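Subject: Re: [smallkitchens] What do you keep out on the counter?
From: Oda Björklund
To: smallkitchens list
Date: 26 Apr 2025

McGrath wrote:

> I'm down to one stretch of counter since the move to Plevley and
> I'm losing my mind a little. The toaster oven lives there because
> there is no cupboard it fits in. Then there's the mug question.
> My wife wants them on hooks, I want them in a cabinet, and at the
> moment they're in a box on the floor, so neither of us is happy.
> Plus plates. We use the same ones every morning and I'm tired of
> bending down to get them.
>
> Does anybody have a breakfast corner that works? One where you
> don't have to move three things to make toast? Trays, racks,
> shelves, I'll read anything. Budget is small. Photos welcome.

Oh, I have been waiting for somebody to ask this! I've been fussing over breakfast corners ever since I gave up the big kitchen in Teltthorpe, and I have opinions, so get yourself a coffee.

First, the toaster oven. You're treating it as the thing that's in the way, and I did that for ages too. I kept shoving mine back against the wall and then dragging it forward again every time I wanted to use it (those little feet squeak like you wouldn't believe). What helped was deciding it gets the end of the counter, full stop, and everything else gets arranged from there. Put it where the door can open all the way without hitting a mug, and where you have a clear spot next to it to set a hot plate down. Check your manual for how much space it wants at the sides and on top, they're not all the same. Mine wants more than I was giving it, oops.

A pale one is nice in a small space, by the way. I had a black one before and it looked like a piece of stereo equipment. Cream or off-white sort of disappears against a white wall, and yes, it shows the crumbs and fingerprints, but you wipe it down and move on.

Now mugs. I'm with your wife, sorry! I was a cabinet person for most of my life and then I got a mug tree, just a square wooden base with a post and pegs, and I'm never going back. It takes up less room than you'd think and you can slide the whole thing over with one hand when you need to wipe underneath. The trick is to not fill it. Mine has 6 pegs and I used to hang 6 mugs on it, and every time I took one off, its neighbor swung around and clonked the next one. I chipped a handle that way and I'm still annoyed. Two mugs, one on each side so it doesn't get lopsided, and the rest can go in the cabinet for when people come over. That way you both win, sort of.

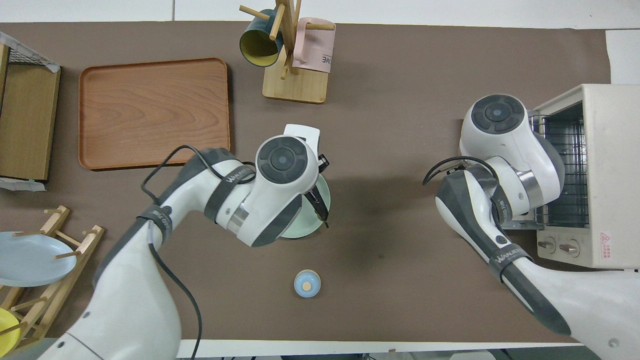

If you're worried about it looking cluttered, pick mugs that don't match but get along. A dark teal one with pale yellow inside next to a soft pink one looks cheerful to me, and you never have to ask whose coffee is whose. My sister says mismatched mugs make a kitchen look like a dorm. She owns a set of twelve white ones and drinks out of the same one every single day, so I don't listen to her.

Oh, and get a tree with pegs that tilt up a bit if you can. Straight ones work fine, but if you bump the table the mugs can creep toward the end. I once put rubber bands around the tips of mine to stop that. It was ugly as sin but it did the job until I got a different rack.

The tray! This is the part I really wanted to get to. Get a wooden tray with a raised rim and leave it EMPTY. I know that sounds silly when you have no counter space to begin with. I used to keep the jam and the sugar and the napkins on mine, and what happened is that it turned into another shelf. I couldn't carry anything on it without unloading it first, so I never carried anything on it. Now it sits there with nothing on it until breakfast, I load it up, it goes to the table, it comes back with the dirty things, and I empty it again. It's also a spare bit of work surface in between. I butter toast on mine, on a plate, I'm not a savage.

Rounded corners are easier to clean than square ones. With square corners you end up going after crumbs with a toothpick. And look for one that's big enough for a plate and a mug side by side with your thumbs still on the rim. I measured mine against the inside of the sink too before I bought it, so I could wash it lying flat. Don't let it soak, though. I left one in water overnight and it came out shaped like a potato chip. A quick wipe, dry it right away, a little mineral oil when it starts to look thirsty.

Under all of this I'd put a mat, a big one. Mine is brown and it covers nearly the whole top, and I like that things don't slide and I don't have to think about scratches. I had a small one before, the kind that goes under a single place setting, and half of everything was always on it and half off, so whatever straddled the edge wobbled. Just watch what goes under the toaster oven itself. Some mats don't care for the heat at all, and I'd find out before you park anything hot on one. I bake at 400 mostly, and now and then I go up a bit to finish something off, and I'm not keen on learning the hard way what melts.

Plates next. You said you use the same ones every morning, so why are they down by your ankles? Keep out what you use. One for each of you, that's it. I like a flat plate with just a little bit of rim, since it fits on the tray without hogging it and a slice of toast doesn't end up leaning against a slope. Color is up to you, but pale green is awfully pretty with wood, and it goes with the teal and pink too.

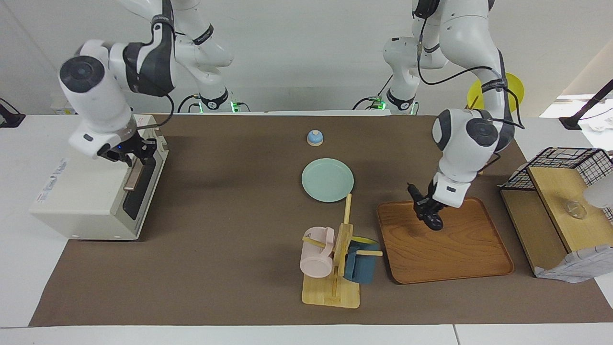 Oda Björklund

Right, where was I. The bell! A little round bell with a pale blue dome, in the middle toward the back. It takes up hardly any space and I think every breakfast corner should have one. At our house one ding means the toast is ready and people can come sit down, and it saves me hollering up the stairs. Your wife may or may not thank me for this suggestion. If you have small children, maybe put it up high.

For napkins and dish towels and all the loose stuff, I'd get it off the counter altogether. A low cabinet standing next to the table with a wire basket on top works well, and you can reach it without getting up. Black wire mesh doesn't collect dust the way the woven kinds do. I've got a woven one from Prollitz that cost me more than I want to say and I have to go at it with a toothbrush every spring. It's lovely. I would not buy it again.

You said the budget is small, so if I were you I'd get the tree first and live with it for a couple of weeks. Then the tray, from a thrift store if you're patient. I've seen very decent ones go for next to nothing with just a bit of scuffing on the bottom, and who looks at the bottom? The mat you can do last. Don't buy it all at once, because once the mugs are off the floor you might find you have more room than you thought and want a bigger tray.

Also, please measure the gap between your counter and your upper cabinets before you get a mug tree. I didn't, and my first one was too tall by the width of my finger. It lived on top of the fridge until May, when I finally gave it to the neighbor.

How long is your counter, and which side is the outlet on? That decides pretty much where the toaster oven has to go, and then I can be bossy in more detail. And does anyone else here hang their mugs by the handle with the opening facing out, or do you turn them in toward the post? I go back and forth.

Oda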